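How I Pair and Fold Socks So They Stay Paired

Okay, socks. I put this off for ages because it felt silly to write a whole page on something my mother taught me when I was small, but after the T-shirt drawer post I got more questions on socks than on T-shirts, so let's do it!

First, my situation, so you can tell how much of this applies to you. We're a house of four, and two of us run. My sister Yi-chun buys the same socks in every color they come in. I wear one kind until it falls apart. Everything goes through the same machine and ends up in the same heap, and for years I dealt with the heap by balling everything up in front of the TV and throwing it at the right bedroom door.

The balling is what I want to talk you out of. You know the one – you lay the two socks together, roll them up and flip one cuff over the whole thing. It's quick and I get why people like it. But that one cuff gets stretched every single time, and after a few months you've got a sock that slides down into your shoe and a partner that doesn't. A folded pair takes maybe two seconds more once your hands know it.

What you need

A flat surface. A table is best, and I like one that's a bit higher than my waist so I'm not bending. A bed works but the socks sink into the blanket and you can't get a proper crease. Clear the table completely before you dump anything on it. And make sure the socks are fully dry, cuffs included, because the ribbing holds on to damp longer than the foot does. Pinch it between two fingers. If it feels cool, give it another hour on the rack.

Sort before you fold

Spread the whole heap out in a single layer. I mean it, no piles yet. Turn anything inside out back the right way and pull the toes flat with your palm.

Now pull out the easy ones, meaning the patterns, the kids' ones, the thick winter ones. Put each with its partner and shove them to the side. What's left is the annoying part, the plain socks that all look alike until you're standing in daylight with one navy and one black on your feet. I do those by the window in the morning if I can. Lamp light is useless for greens and grays.

With plain socks I check three things in the same order every time: color, length of the cuff, then the logo if there is one. A lot of sport socks have a small print on the side or near the toe, and it fades with washing, so two socks that started out the same can end up looking quite different if one of them spent the summer behind the dryer.
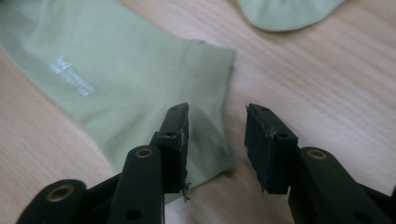 Lay the first sock down flat with the heel facing you, or off to one side if it's a sock that naturally wants to lie that way. Smooth it from the toe up to the cuff, always in that direction. If you go the other way you just push the wrinkles into the toe, where they'll bunch up when you fold.

Put the second sock right on top. Match the toes first and then the cuffs. If the cuffs don't line up, one sock has stretched a little, and you can usually ease it back by giving the shorter one a gentle tug. Don't haul on it.

The fold

1. Fold the toes in toward the middle, about a third of the way along. For ankle socks, skip this and go straight to folding in half.

2. Fold the cuff end over the top of that, so you've got a flat little packet.

3. Tuck the toe end into the top layer of the cuff, just the one layer. It should slide in like a letter going into an envelope. If you're stretching the ribbing to make it fit, your packet is too thick, so undo it and make the first fold a bit smaller.

4. Press it flat with your hand and stand it on its side. If it stays up, you're done. If it flops open, the tuck wasn't deep enough.

Thin, smooth socks are the slippery ones. They come undone if you look at them wrong, and for those I skip the tuck, fold them in half twice and stand them between two thicker pairs. Fluffy bed socks go the other way and turn into a brick no matter what. I gave up and lay them flat at the back.

Putting them away

I stand mine up in rows in a shallow box inside the drawer. The box I have is a Clalto one I found at the back of a closet, but the lid of a shoebox does the same job and costs nothing. My drawer takes 8 pairs to a row, and when the rows are full I stop buying socks (in theory). Running socks at the front, work socks behind, and the freshly washed ones always go in at the back so the same three pairs don't get all the wear.

The leftovers

There will be singles. Mine go in a cloth bag that hangs on the inside of the closet door, and I go through it every September when the warm socks come out again. Anything still alone by then becomes a dusting mitt. I-hsuan Peng wrote in to say she pins each pair together at the cuff before washing and hasn't lost one since. I tried it for a month and kept forgetting the pins, but if you're more organized than me, give it a go – plain safety pins, small ones, through the ribbing and never through the foot.

Tights are a whole other problem. I'm still working on those, and if you have a fold that stays put, please leave it in the comments.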